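Open Day at the Willow Prayer House, Retlow

I had been meaning to get up to Retlow for years, and when the Willow Prayer House announced an open day in November I put my name down the same evening. Friends from our home group had come back from retreats there with full notebooks and a kind of quietness about them, and I wanted to see the place for myself!

The house sits at the top of a long gravel drive, past two fields and a pond. It used to be a boarding school, and you can still tell from the wide staircases and the rows of coat hooks in the back hall (I counted myself lucky to get one, the place was so full). By the time the morning session started, 251 people had signed the guest book, and the woman at the welcome desk kept turning it around to show everyone the number.

We began at 9 in the chapel. I expected a talk about the house and its history, and we did get a little of that, but first came twenty minutes of silence. If you have never sat in silence with that many strangers, I can only tell you to try it. Somebody's stomach growled, a radiator knocked, and then the room settled and I stopped noticing any of it. A psalm I had not read since spring came to me, the one about the weaned child, and it stayed with me all day.

The teaching afterward was on listening, mostly from the story of Samuel in the night. The speaker made a lot of the fact that Samuel got up and ran to the wrong person three times and was never scolded for it. I loved that. I have spent a good part of my Christian life afraid of mishearing, and there was Samuel, padding down the hall in the dark, getting it wrong and being called again. She asked us to write down one thing we thought the Lord might have been saying to us lately, even if we were only half sure, and to keep the paper in our Bible for a month before deciding anything. Mine is in there now.

Before lunch we could wander. The library was my favorite room, with 3,000 books on prayer, Scripture and mission, many of them left to the house by retired pastors. You can read the pencil notes in the margins! I found an old commentary on John where a reader had written "yes, but how?" next to the verses on abiding, and I laughed out loud and then sat down and thought about it. The house will mail books to anyone on its list, and you pay the postage back when you can.

Lunch was lentil soup and bread in the dining hall, at long tables, and I ended up with a couple who had just come home from Lagos. They had been visiting a church there that holds an all-night prayer meeting every month, and they said the singing alone had changed how they pray in their own kitchen. They sang us a bit of it, right there over the soup. Two tables joined in by the second time through.

The afternoon had a choice of sessions. I went to the one run by Kereris, the small ministry that shares the east wing and prays with people who feel stuck or dry. I'll admit I was nervous. I had pictured something loud. Two people sat with me, asked what I would like prayer for, waited a good while, and then prayed simply and kindly. One of them read me a verse from Isaiah about a path in the wilderness. I won't share the rest, but I walked out lighter than I walked in. 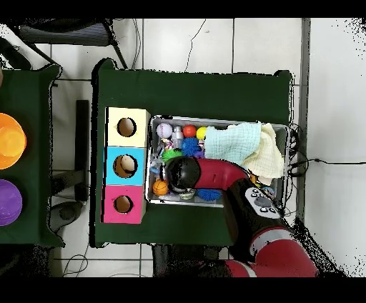 Written by the Editor, Prayer Circle Newsletter

After that I took the garden walk with whoever was left, down through the orchard to a bench by the pond. There is a path with 100 flat stones laid in the grass, and the idea is to thank God for one thing at each of them. I thought I would run dry by the halfway point. The first stretch went to the big things, family and health and the roof over my head, and then I was into hot coffee, my neighbor's dog, and the smell of the library. It took me most of an hour, and my shoes were soaked, and I would do it again tomorrow.

We closed in the chapel with Communion and one long hymn, all the verses. The light was nearly gone by then and they had put candles along the window ledges.

A few practical notes for anyone thinking of going. Parking is on the lower field, so bring boots. The chapel is chilly until mid-morning. There is no charge for the open day, but there's a basket by the front door for gifts toward the heating. Overnight retreats fill up early, and the welcome desk told me spring places open right after Christmas. I have already asked for a form, and I took a few extra for our group, so see me after the service if you would like one.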